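Bed linen is a harder problem than it looks from the outside, according to Kamol Limsakul, who has spent the past two years on manipulation software at Branetti and before that worked on garment handling for a commercial laundry supplier. We spoke by phone on Saturday, September 26, 2020. The subject was supposed to be the whole range of household and shop-floor chores. Most of the hour went to cloth.

I started with the general question of whether a machine can do housework yet.

"Some of it, under conditions you would have to write down," Limsakul said. "Vacuuming, yes. Moving rigid items from one known shelf to another, yes, and shops and warehouses already pay for that. Anything with fabric, the answer is still mostly no, and the reasons are specific."

The first reason is state. A box has a position and an orientation, six values in all. A blanket has no comparable short description. Two blankets dropped from the same height will land in different heaps, and a program that plans a fold has to estimate where the corners are when most of them may be buried. Limsakul's group stopped trying to reconstruct the full surface in June. The current version of their software, called Noh, looks only for a graspable edge, pulls, and looks again.

"We gave up a nice model for a crude loop," he said. "The crude loop finishes more often."

The second reason is the hand. A person straightening a blanket slides the hem between thumb and finger until a corner arrives. A two-finger gripper can pinch, but it has very little information about whether it is holding one layer or three. Softer pads help with grip and make the sensing worse, because the pad absorbs the small changes in force that would show a second layer. 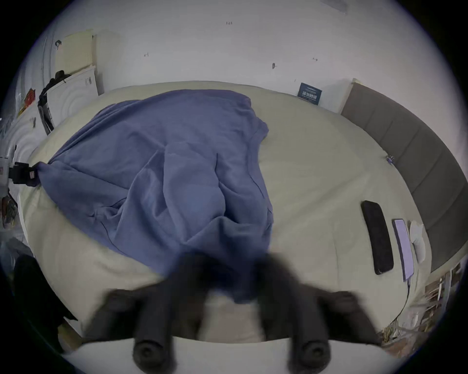 Blue fabric on a cream-colored bed surface, with grippers at work.

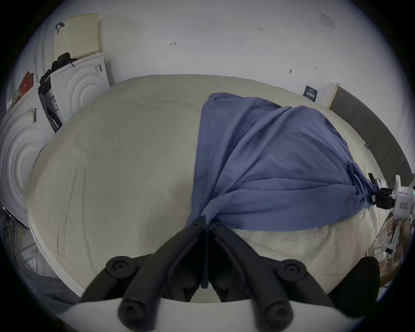

Limsakul is firm that one gripper is not enough for large flat items. With a single contact point the far side of the cloth drags, and the drag undoes whatever the near side has gained. Two contact points allow tension, and tension takes out most of the wrinkles without any planning at all. The cost is coordination. If one side pulls early, the other side slips, and the software has to recognize the slip and begin the attempt over.

I asked for numbers. The internal benchmark is a throw-size blanket, starting crumpled, to be spread flat with no fold wider than a hand. Out of 239 attempts in the latest round, 68 percent met the standard. The failures were mostly at the first grasp – the gripper closed on an interior fold and pulled the heap into a different heap.

"People hear 68 and think we are two-thirds done," he said. "The remaining third is where all the other bedrooms are."

By that he means variation. A system tuned on one mattress at one height, with one color of blanket against one color of sheet, tends to lose accuracy when any of those change. Contrast matters a great deal. White on white is, in his words, close to a separate task. Objects left on the bed are a further complication, as the program must decide whether to move them, avoid them or stop.

The approach at Golent, where Limsakul worked earlier, avoided the issue by controlling the input. Hotel sheets came down a belt, all of one size, and a machine gripped them by the hem and fed them to an ironer. A person still had to find the first corner. He considers that a reasonable division of labor and expects it to last on the shop floor for some years.

"Corner finding takes a person less than two seconds. You would need a very good reason to automate it for one site."

Homes have a different calculation. There is no second shift to spread the cost over, and the machine has to share a room with furniture, cables and people. He puts the almost 2,000 practice runs his group has collected so far well short of what a home product would need, and declined to say what the right figure would be.

He was more positive on smaller items. Towels and dishcloths are manageable now in a lab, slowly. Pairing socks is mainly a vision task and he regards it as solved except for black ones. Shirts are poor candidates owing to the sleeves, and a fitted sheet he would not attempt.

On timing he offered one estimate. A machine that clears a table of rigid objects could be sold to ordinary buyers before one that makes a bed, and he expects the gap between the two to be long. His group will go on with blankets until the first-grasp failures come down, and then change the mattress.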